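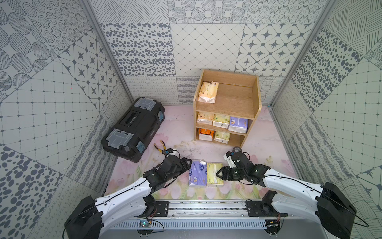 Fig. 1. Wooden shelf unit with two lower compartments, tissue packs on every level.

Home Storage > Guides > Kasura Shelf Unit

Section 4: Loading, leveling and looking after your shelf

Welcome to the fun part! Your Kasura is together, the bolts are in, and now you get to decide what lives on it. Please read steps 1 to 4 before you load anything heavy. They take a few minutes and they make a real difference to how the unit stands.

4.1 Finding the right spot

1. Pick a wall with no heater under or beside it. Leave at least 20 mm between the back of the unit and the wall so air can move.
2. Set the unit down and press gently on each top corner in turn. If it rocks, note which corner drops.
3. Turn the foot under that corner counterclockwise, half a turn at a time, and press again.
4. Lay a level across the top, front to back and then side to side. Adjust until the bubble sits still in both directions.

Note: Carpet and thick mats settle under weight. Check the level again after a couple of days with the shelf loaded – you will often need one more half turn.

4.2 Loading the levels

5. Start at the bottom. Cans, bottles, jars of screws and big books all belong down there.
6. Put everyday things in the middle. Soft packs such as tissues, napkins and dishcloths do well here because you can grab one without moving the rest.
7. Keep the top for light things you like to look at. It has no rim, so anything round will want to roll.
8. Leave some open space on at least one level. You will be so glad of it the first time you come home with more groceries than you planned!

CAUTION: Do not stand, sit or climb on any level. If children use the room, fit the wall strap (bag C in the hardware pack) before loading.

4.3 Fitting the wall strap

9. Find a stud and mark it in pencil, 2 inches below the height of the top.
10. Drive the long screw through the metal eye and into the stud. Stop when the eye no longer turns by hand.
11. Thread the strap through the eye, then through the bracket on the back of the unit, and pull it snug. It should have no slack, but it shouldn't tip the unit backward either.

Note: The screw supplied is for wooden studs only. For brick or concrete, ask at your hardware store for a matching plug and screw.

4.4 Cleaning and refreshing the wood

Wipe with a damp cloth and dry it straight away. Skip bleach and scouring pads.

If the surface starts to look tired, a light sanding brings it back beautifully:

12. Empty the unit and take it outdoors or lay down a drop cloth.
13. Sand along the grain with 300 grit paper. Go easy on the front edges.
14. Brush off the dust, wipe, and let the wood dry overnight.
15. Rub in a thin coat of Culance oil with a lint-free cloth and wipe away whatever hasn't soaked in.

CAUTION: Oily cloths can catch fire by themselves. Spread them flat outside to dry before you throw them away.

Two coats are plenty for most homes. I do a third on the top of mine every December, mostly for the smell.

Text by Bronisława Kaczorowski. Section revised Nov 6, 2023.

Related guides
Kasura Shelf Unit, Section 3: Assembly
Carbone Wall Hooks: Choosing the right plug
Kirkulitz Stacking Bins: Labels and lids
Culance Oil: Drying times and touch-ups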